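The Slow Return of Steamed Dinner

In Garnholm the winter evening begins before the shops close, and the windows of the small kitchens become white with steam. I moved to this town in July, when all people were eating outside, and I did not understand then how much the cold months belong to the stove.

My neighbors steam almost everything. They steam bread from yesterday, fish, cabbage leaves, a pudding with plums. The habit is old here. It came with families who worked in the Lorley mills, where the day was long and fuel was expensive. One pot could cook two or three things, one over the other, and the water at the bottom became soup.

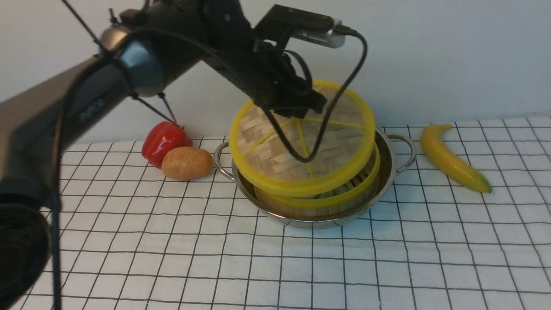 A street that smells of ginger

The best place to learn about it is Chou, a dining room on the hill road with 258 seats in two halls. Before the mill closed it was the workers' canteen. In the archive of the town I found a kitchen book which says that on one holiday they made 2910 dumplings, and the next year 3581. The writer of the book complains about the flour, which was damp, and about a new cook, who was too generous with pepper.

Today the menu is shorter. I ordered the pork dumplings and a bowl of thin broth, and I stayed until they turned the chairs. 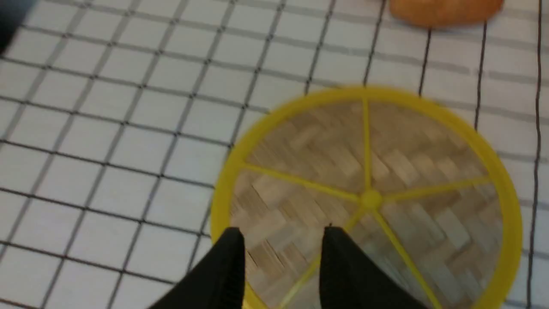

Woven work with a yellow rim, on a checked table.

At home you need less than you think. A wide pot, a basket that sits well on it, and water which boils gently. I line the basket with cabbage leaves and leave a finger of space between the pieces, so they do not stick together.

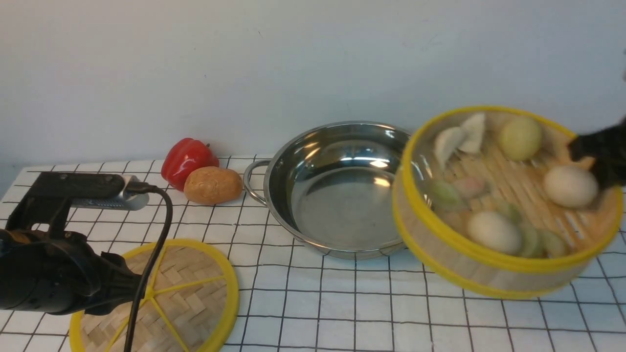
A filled bamboo steamer, with a red pepper and a potato at the back.

Potatoes need patience. I cut them small and put them in first, then the fish when they are almost soft. In Lultevell, across the river, they add a spoon of vinegar to the water, and people in Garnholm find this very strange. I tried it and tasted no difference, but the kitchen smelled sharp until morning.

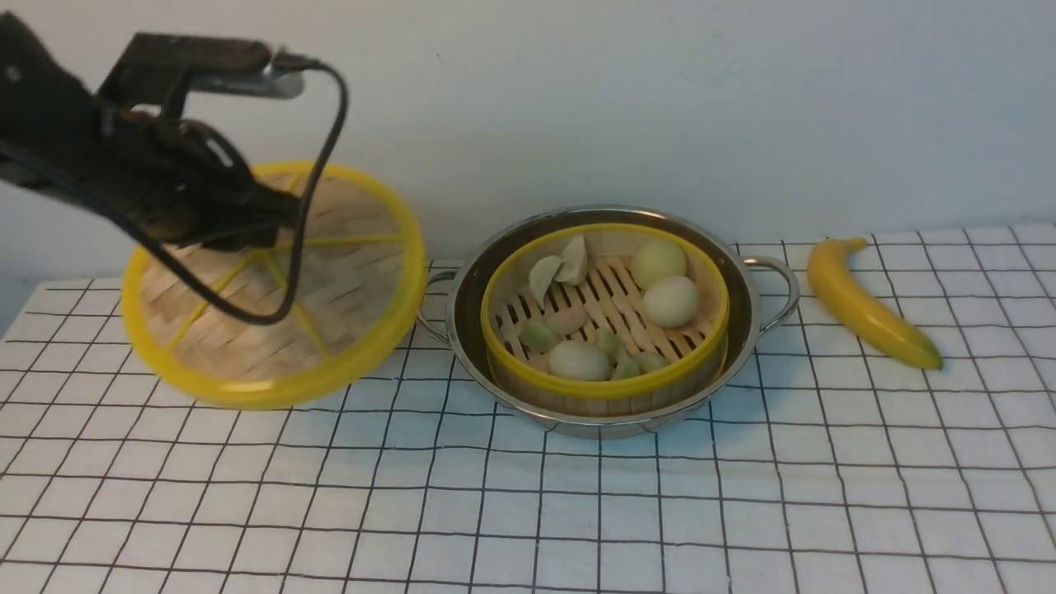 The woven side of a steamer lid.

After the meal I rinse the bamboo with hot water only and let it dry on its side near the window. Mine has one dark spot from the first week, when I forgot the pot and it boiled empty. My neighbor looked at it and said that hers has four.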